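El fallo de la segunda pinza: lo que he aprendido persiguiendo un error en simulación

Llevo desde mayo con el mismo problema y por fin puedo escribirlo con algo de orden. Lo dejo aquí para quien trabaje con dos brazos en un entorno simulado y vea cosas parecidas en los registros, y también para mí, que dentro de medio año no me acordaré de nada.

El proyecto se llama Sillura. Es una cocina simulada con dos brazos robóticos, una encimera de mármol, una tabla de cortar, un plato y una olla. La tarea que me tocaba era sencilla de enunciar: el brazo derecho coge un utensilio negro, trabaja con él sobre el alimento que hay en la tabla y el izquierdo se mantiene apartado hasta que le toca intervenir. El control de los brazos lo hacemos con Zirnutia, que es nuestra capa de planificación. El motor de física es otro y no lo tocamos, salvo los parámetros de contacto.

El primer aviso llegó de Davina Morrison, que revisa los episodios antes de que entren en el conjunto de entrenamiento. Me escribió una nota muy corta: "El brazo derecho termina la tarea sin soltar. Mira la fuerza de cierre". Yo no había mirado la fuerza de cierre en semanas. El criterio de éxito comprobaba la posición final del alimento y nada más, así que esos episodios pasaban como buenos.

Abrí los registros y encontré lo siguiente. En los episodios afectados, la orden de apertura salía del planificador, llegaba al controlador y quedaba confirmada. La pinza, sin embargo, seguía cerrada durante el resto del episodio. La fuerza subía hasta el límite y se quedaba ahí, plana. En un robot real eso es un motor calentándose y un utensilio atrapado con una persona cerca que quizá intente sacarlo a mano.
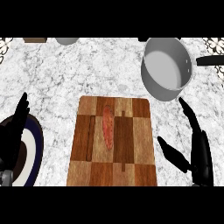
Lo primero que hice fue separar los dos brazos. Lancé 1000 episodios con la misma disposición inicial y cambiando la semilla. De ellos, 860 terminaron con la pinza derecha abierta, como debían. El resto se quedó con la pinza cerrada. El brazo izquierdo no falló en ninguno, y eso me despistó bastante tiempo, porque los dos usan el mismo modelo y el mismo controlador. Di por hecho que el problema estaba en el utensilio, en su geometría de colisión, y me puse a rehacerla.

Perdí mucho tiempo con eso. La malla de colisión era mala, eso es cierto: tenía caras cruzadas en la zona donde la cabeza se une con el mango, que es justo por donde agarra la pinza. La simplifiqué, la dividí en piezas convexas y volví a lanzar. El número de fallos no se movió de forma apreciable. También bajé la fricción de los dedos, con el único resultado de que el utensilio empezó a resbalarse en episodios que antes iban bien. Deshice ese cambio.

Lo siguiente fue el paso de simulación. Con pasos más pequeños los contactos se resuelven mejor y pensé que quizá había una penetración entre los dedos y el mango que el solucionador no era capaz de deshacer. Reduje el paso a la mitad. Los episodios tardaban el doble y los fallos seguían allí, con otras semillas.

La pista buena salió de ordenar los episodios fallidos por el instante en que se enviaba la orden de apertura. En todos ellos había otra orden muy cercana, dirigida al brazo izquierdo, con 2 ciclos de control de diferencia o menos. En los episodios correctos la separación era mayor. Es decir, la pinza derecha se quedaba cerrada cuando el planificador mandaba mover el brazo izquierdo casi a la vez.

A partir de ahí fue cuestión de leer código. Zirnutia guarda las órdenes pendientes en una cola, y para no saturar al controlador agrupa las que llegan muy juntas. Al agrupar se queda con la última orden de cada tipo. El identificador del brazo debería formar parte de la clave con la que se comparan, pero alguien lo quitó cuando se añadió el modo de un solo brazo. Ese alguien fui yo; el cambio está en el historial con mi nombre y con un comentario que dice "simplificar clave".

Con dos brazos, la orden "abrir" del derecho y la orden "mantener" del izquierdo se consideraban del mismo tipo, porque las dos van al actuador de la pinza. Se conservaba la segunda y se descartaba la primera. El acuse de recibo se enviaba antes del agrupado, de modo que el registro decía que todo había llegado. Y el izquierdo no fallaba porque en esta tarea sus órdenes siempre van detrás.
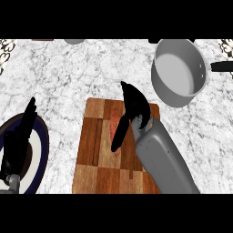
El brazo derecho con el utensilio agarrado sobre la tabla; a la izquierda, el otro brazo por encima del plato.

El arreglo ocupa 11 líneas, contando las pruebas. La clave vuelve a incluir el brazo y el acuse de recibo se envía cuando la orden se ejecuta. Repetí la tanda con las mismas semillas y no volvió a quedarse ninguna pinza cerrada. Quedan algunos episodios que fallan por otras causas (planes que no encuentran solución, sobre todo), pero esos se marcan como fallidos y no se cuelan.

Me preocupa más la parte de seguridad que el error en sí. Había un límite de fuerza, y funcionaba: la pinza no pasaba de ahí. Lo que no había era un límite de tiempo. Una pinza podía estar apretando al máximo durante todo un episodio sin que saltara nada, y el supervisor lo daba por normal porque la fuerza estaba dentro del rango. He añadido una comprobación muy básica: si se ha pedido abrir y los dedos no se han movido pasado un plazo, se para el brazo y el episodio se marca como fallo.

Hablé de esto con el equipo de Ratanaporn, que usa una versión anterior de Zirnutia en brazos físicos. No tienen el error, porque su copia es previa a mi cambio, pero tampoco tenían la comprobación de tiempo. La están probando ahora. Me pidieron que el plazo fuera configurable por pinza y tienen razón, porque las suyas son más lentas que las nuestras.

Sobre los datos ya generados: hemos retirado del conjunto todos los episodios en los que aparece una orden de apertura confirmada y una pinza que no se mueve. El filtro mira la posición de los dedos y no la orden. Un modelo entrenado con los antiguos habría visto muchas demostraciones en las que terminar la tarea con el utensilio apretado contaba como éxito. No sé hasta qué punto lo habría aprendido y no pienso gastar cómputo en averiguarlo.

También he cambiado el criterio de éxito. Ahora exige que el alimento esté donde debe, que la pinza derecha esté abierta y que ninguno de los dos brazos esté ejerciendo fuerza sobre nada al acabar. Los porcentajes han bajado un poco en tareas que dábamos por cerradas, entre ellas la de la olla, que tendré que revisar cuando acabe con esta.

Queda pendiente mirar si el agrupado de órdenes hace falta. Se escribió para Dultlow, el controlador que usábamos antes, que se atascaba con muy poca carga. El actual aguanta bastante más. Si lo puedo quitar entero, lo quito. He abierto una incidencia con los registros de un episodio bueno y uno malo para la misma semilla, antes y después del arreglo, por si alguien quiere compararlos.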